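Winby Desk Arm, Teaching Kit

The Winby is a small tabletop arm for people who want to record tasks by demonstration and train a controller on them. Links and brackets are printed in white plastic. Joints are driven by hobby-class servos that can be swapped with one screwdriver. The gripper has two long tapered fingers.

What's in the box
Winby arm, assembled and calibrated
Power supply and cable
Breser hand controller
Bandever recording software, one license
Cube set in red, green and cyan
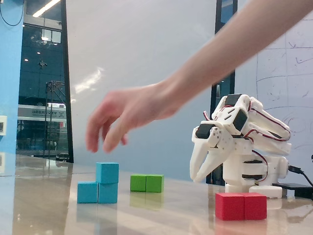 Teaching by remote control

Plug the Breser into the same computer as the arm. The Winby follows the controller's joints as you move them, and Bandever saves joint angles, gripper opening and video from each connected camera. Press the pedal to start an episode and press it again to end it. For a first task we suggest stacking one cyan cube on another, with the red and green pairs left on the table.
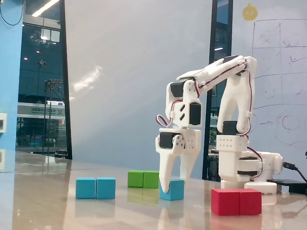 Go slowly near the cube. Most bad episodes come from closing the fingers too early, and Bandever lets you delete the last one with a single key. Plan on around 200 episodes for a simple stacking task.

Teaching by hand

Switch the arm to free mode and move it by the wrist. Keep your other hand out of the camera view. Support the forearm before you switch modes.

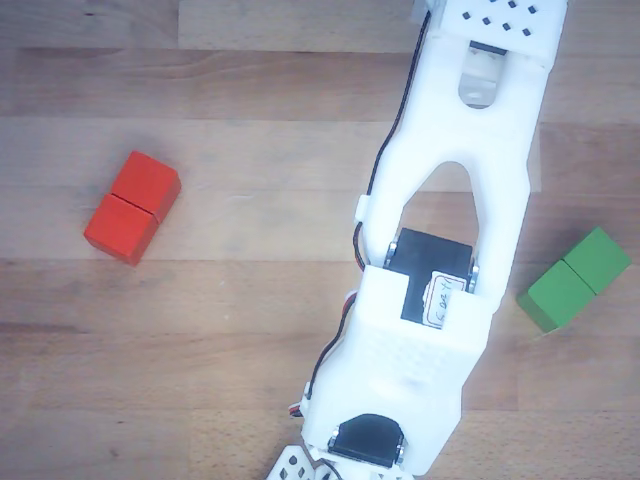 Episodes recorded by hand use the same file format as those from the Breser, so the two can be mixed in one training set. Camera mounts are sold separately. The Duggan side mount fits most table edges up to 43 mm thick.

Between episodes, return the arm to a rest pose above the table and put the cubes back by hand. 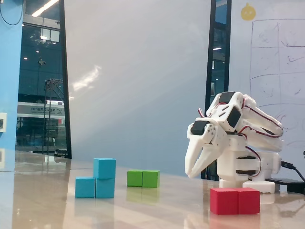

The reset timer can be set anywhere from 7 to 19 seconds. Bandever beeps once before the next episode begins.

Orders and spare servos: write to Anong Ruangrit in sales. Setup questions go to Boris Nikolaidis.

Page updated April 16, 2024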